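Gourds: The Plants That Became Bottles, Bowls and Drums

If you have ever seen a strange, bumpy, pear-shaped thing next to the pumpkins at the market, it was probably a gourd. Gourds belong to the same plant family as pumpkins, cucumbers, zucchini and watermelons. Some can be eaten when they are young. Others are too bitter or too hard to eat, and people grow them for their shape and colour.

How a gourd grows

A gourd starts as a flat seed. The seed likes warm soil, so in the colder parts of Canada many gardeners start their seeds indoors in May and move the little plants outside once there is no more frost.

The plant grows into a long vine with big leaves. It has thin, curly parts called tendrils. When a tendril touches a fence or a stick, it winds around it and holds on. This lets the vine climb up to where there is more light.

Each vine has two kinds of flowers, male and female. You can tell which is which by looking just behind the petals. A female flower has a tiny round lump there. A male flower has only a thin stem. Insects carry pollen from the male flowers to the female flowers, and then the lump begins to swell. Many small gourds need about 100 days to go from seed to ripe fruit.

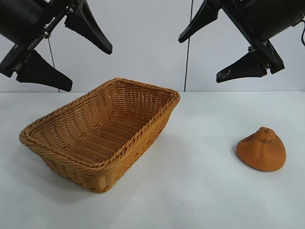

Soft shells and hard shells

There are two main groups of gourds that people grow at home.

Ornamental gourds are the small ones. They can be orange, yellow, green, white or striped. Their flowers are yellow and open in the daytime. They keep their colour for a few months and then start to fade.

Hard-shell gourds, also called bottle gourds, are usually bigger. Their flowers are white and open in the evening, when moths are flying. The fruit is green on the vine. As it dries it turns tan or brown, and the shell becomes hard like wood. A dried bottle gourd can last for many years.

What people made from them

Long before there were plastic bottles, people in Africa, Asia and the Americas were drying gourds and using them at home. Bottle gourds are one of the oldest plants that people have grown, and they were being used before most people knew how to make clay pots.

A gourd with a long neck makes a good bottle. Cut one in half the long way and you have a scoop or a ladle. Cut the top off a round one and you have a bowl. With the seeds left inside, a dried gourd is a rattle. Some stringed instruments, such as the kora from West Africa, have a body made from half of a very large gourd.

Gourds also float. Fishers in some places tied them to their nets to hold the edges up. A bottle gourd can drift on the sea for months and still have live seeds inside, and scientists think this may be one way the plant crossed from one continent to another.

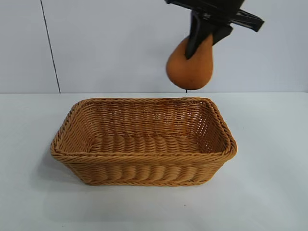
Drying a gourd

You can dry a gourd yourself, but it is slow. Small ones take a month or more and big ones can take half a year.

Leave the gourd on the vine until the stem turns brown. Ask an adult to cut it, and keep a bit of stem on. Wipe off the dirt with a damp cloth. Put the gourd somewhere dry where air can move around it, and don't let it touch another gourd. Turn it over once a week.

Mould may grow on the skin. Some mould is normal. Wear gloves and ask an adult to help you wipe it off outside. If the gourd goes soft or wrinkled, it is rotting and should go in the compost. When a gourd is dry it feels very light, and you may hear the seeds when you shake it.

Gourds you only want to look at for the fall don't need drying. They can go straight into a bowl or basket in a cool room, away from the heater.

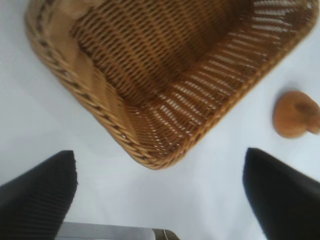
A woven basket with a braided rim.

Words to know

Tendril: a thin, curly part of a plant that holds on to things.
Pollen: a fine powder made by flowers. Plants need it to make seeds.
Ornamental: grown to be looked at.
Vine: a plant with a long stem that climbs or trails along the ground.

Page last updated Wednesday, June 6, 2018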